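Tray and Container Handling Associates
Flimisstead Distribution Center, Dry Goods and Bakeware Section
Posted in March

Quartey Supply Services invites applications for two positions in the Bakeware Section of its Flimisstead center. The section receives, inspects, sorts and dispatches trays, pans and storage bins for bakeries, school kitchens and hospital caterers throughout the county. The positions are full-time and permanent, subject to a probationary period of 19 weeks.

The successful applicants will report to Raluca Ene, Section Supervisor, and will work alongside the existing day team.

Nature of the work

Bakeware reaches the section in mixed lots. Sheet pans, small baking trays and larger carrier trays are separated by size, examined for damage and placed in bins for dispatch. The section holds 275 active customer accounts, each with its own packing list, and associates are expected to follow the list supplied with each order.

Metal trays are to be checked along the rim and across the base. Surface smudges and light scuffs are recorded on the inspection card and do not by themselves cause a tray to be withdrawn. Bent rims, cracks and sharp edges do. A tray that fails inspection is tagged and set aside for the quality clerk, and is not to be returned to stock by the associate.

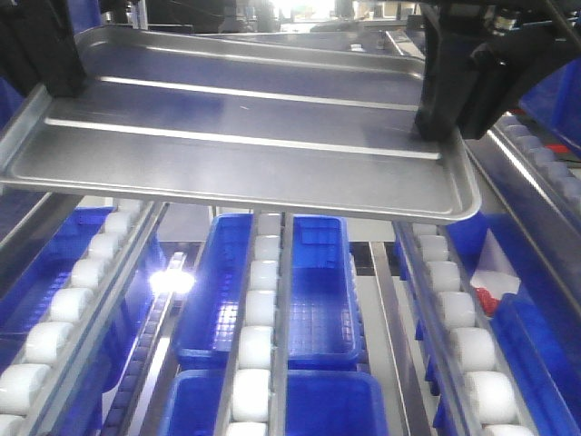
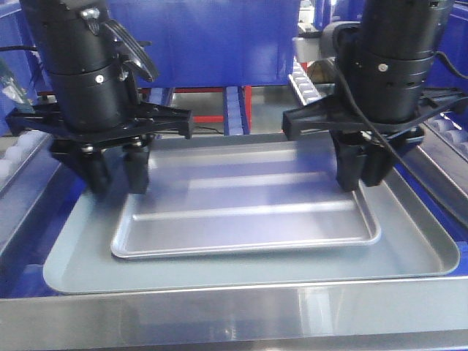 Metal trays, Bakeware Section

Flimisstead Staff Bulletin, No. 19, page 4

Principal duties

Associates will receive incoming lots and compare them with the delivery note; inspect trays and pans; place small trays in the carrier trays assigned to them; and load bins for dispatch. They will keep roller lanes clear, report worn or sticking rollers to Maintenance, and complete the shift record before leaving the floor.

Each associate will also take part in the monthly stock check, which is conducted under the direction of Wondimu Sisay, Inventory Coordinator. Overtime worked during the stock check is paid at the standard overtime rate.

Requirements

Applicants must be at least 18 years of age and legally authorized to work in the United States. A high school diploma or equivalent is required. Applicants must be able to stand for extended periods, to read printed packing lists in English, and to lift loaded bins with or without reasonable accommodation.

Previous experience in a warehouse, commercial kitchen or bakery is desirable. Applicants who have used the Brunex stock system should say so in their letter. Training in the system is provided during the first month of employment.

Hours and compensation

The shift begins at 6:30 a.m. and ends at 3:00 p.m., with an unpaid meal period of 30 minutes and two paid breaks. Pay is set according to the hourly scale for Grade 3 associates, a copy of which will be sent on request. Employees receive a footwear allowance of $300 per year and, on satisfactory completion of the probationary period, a single payment of $500. Health coverage begins on the first day of the second month.

How to apply

Applicants should submit a completed application form, a letter of no more than one page, and the names of two references. Forms may be collected from the reception desk at the Adton Road entrance between 9:00 a.m. and 4:00 p.m. Completed applications should be addressed to Elaine Prado, Personnel Office, and marked "Bakeware Section."

Applications must arrive by noon on the last working day of March. Interviews will be held at the center in April and will include a short practical exercise in tray inspection. Applicants who require an accommodation for the interview should notify the Personnel Office when submitting the form.

Questions concerning the duties of the position may be directed to Raluca Ene through the reception desk. Current employees of Quartey Supply Services who wish to transfer should use the internal form and inform their present supervisor before applying.

Quartey Supply Services is an equal opportunity employer.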